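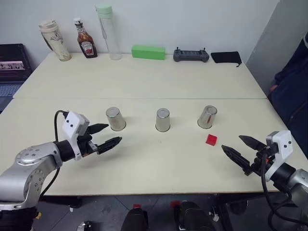 The two-arm table at the Akanda lab, with three steel cups and the red cube.

Open afternoon at Akanda, Tretby

Shares 436 | Comments 3

Akanda opens its lab in Tretby once a year, in September. I took the early bus from Notbridge and was inside by one. Visitors go around in small groups and get half an hour at each station. I spent most of mine at the memory table.

The group there works on a narrow problem. A robot policy that acts only on its current camera view can't know what is under a cup if the cup was set down earlier. So they use the old shell game as a test. A cube goes under one of three cups, the cups are moved by hand, and the arms have to lift the right one. The method under study keeps a short list of past views that the policy can look back at, picked by how much changed on the table between one view and the next. Storing every view worked slightly better in their tests but was too slow to run live.

They trained on 1,986 demonstrations, all recorded on this kind of table by people driving both arms. A further 652 trials were kept for testing. The poster said the policy without memory did no better than guessing, and the one with the view list did well as long as there were few swaps. After many swaps it fell off, and the poster showed that curve too.

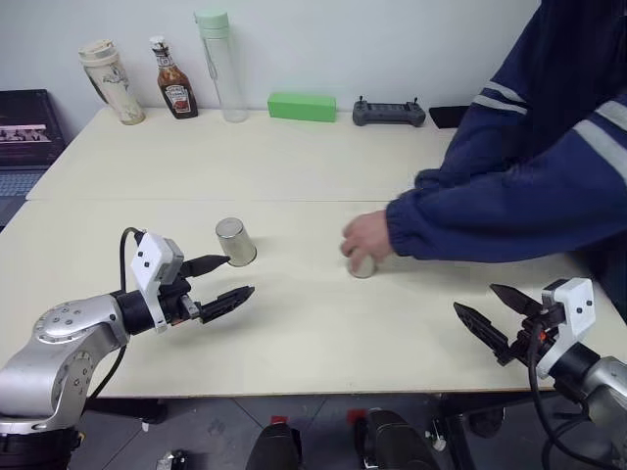

Resetting the table by hand is the slow part of this research, and I had not given it much thought before the visit. A person has to place the cups for every trial, and the model sees all of that through the same camera. A hand around a cup, as here, hides much of it from view. With a second cup standing upside down a short way off, the policy has to keep track of which is which through moments like this. The group's term for them is "covered views," and they make sure the list holds one view from before and one from after each.

I asked about the bottles and the tumbler along the wall. They stay in view so the policy learns to ignore things that have no part in the task. A version trained on a bare table did worse once anything was added.

The second station was a talk on the Domivley data format, which was crowded and hard to hear. Coffee was in the hallway. I left at four.

Comments

benchtop_reader: Did they say how long the view list is? Our version got worse past a certain length.

Reply from author: It was on the poster but I didn't write it down. Short enough to run live was all I noted.

tretby_local: We went at two and the line for the memory table was out the door. Go early next year.

Recent posts
Notbridge rail museum, winter hours visit
A morning at the Domivley user meeting
Tretby paper mill tour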